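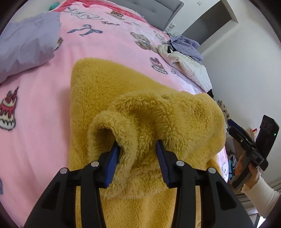
Replacement finger pads took up the first half of the meeting, as they have since the spring. Leen Karam wants a full set for every hand-held gripper before the winter clothing work goes any further. The blue ridged pads will pinch a shaggy yellow sleeve, she said, and the budget should assume plenty more fleece. Skolwood quotes $346 a box with a minimum order of 3 boxes. It was noted that the minimum was one box until we became regular customers.

Home | Minutes | Agendas | Contact

Phones and mounts. Hutano has offered 6 phone mounts at last year's price, provided we decide by December. Two members asked what happens in December. Hutano has been asked the same thing and is looking into it. Agreed to buy all six.

Robot arm. The Aliyu proposal was tabled again, now in color. The deposit is almost $1,000, the lead time is "standard," and the brochure is very heavy. Deferred until we see a total price — a page for it exists, with a heading.

Storage. Drandville can supply shelving. Discussion was long and concerned the hallway.

Actions: Leen to order pads and mounts. Leen to write to Aliyu. Leen asked that the minutes show who has the actions.

Next meeting to be set by email.

2 comments | 0 shares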